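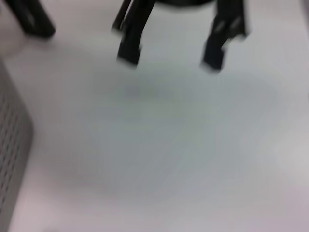 Taking a school group to a robot arm open day – what should we expect?

Last updated: August 3, 2023

We use cookies to remember your settings. By carrying on you agree to this.

Posted by Medlow

I help run an after-school technology club and we have been offered places at an open day at the Bultley workshop. There will be a small arm with a two-finger gripper on a white table, and you can watch the view from the camera at its wrist on a screen beside it. I have put one still at the top of my post, taken with the gripper open and the arm over the table.

Our group is children aged nine to eleven. I have three things I would like to know before I say yes.

How long does the demonstration last, and will they get bored? Can they have a go themselves? And is the wrist picture always as blurred as mine? I would like to show it to the parents beforehand and I can't make out much apart from the black fingers and the slotted grey thing on the left.

We would be coming by coach and it is a fair distance, so I don't want to book if it is mainly aimed at adults.

Barnabás Sárközi

I went in February with six from our club, slightly older than yours. The demonstration is in two halves with a break between them. The first half is a talk with the arm standing still, and that was the part where ours started to fidget. Ask if you can swap the order. We did, and they were fine about it.

In the second half the arm picks up small parts and puts them down again. It misses now and then. Ours liked that more than when it worked, and it led to the best questions of the day, so don't worry if it happens.

Children can have a go, but two at a time, using a hand controller. Everyone else stands behind the line on the floor. Bring something for the ones waiting to do. We had a worksheet where they wrote down what they thought the arm would do next – it kept most of them busy.

On the picture, a camera fixed to the wrist goes wherever the wrist goes, so any still taken while it is travelling will smear. Yours has smeared all over, table included. Ask them to pause the arm and then save one. The fingers will still be at the top, as the camera looks down past them. I can't tell you what the grey thing is. I don't remember it from our visit, but they may have changed the table round.

Parking for a coach is on the far side of the building. The gate code they sent us was 549 but I expect they change it, so ring first.

skulov

its fine for kids. take a packed lunch, there is only a drinks machine

Zsófia Bíró

I agree with most of what Barnabás wrote. Two things to add.

The room is loud when the compressor is running. We had one child who found it hard and the staff let her watch the screen from the corridor, which worked well. If you tell them in advance they will set a chair out.

Also, check who is giving the talk. We had Mr Szilágyi, who was good with the younger ones and let them name the arm. A friend's group had somebody else and said it was mostly about gear ratios.

Sign up to our newsletter for new posts in this topic. You can unsubscribe at any time.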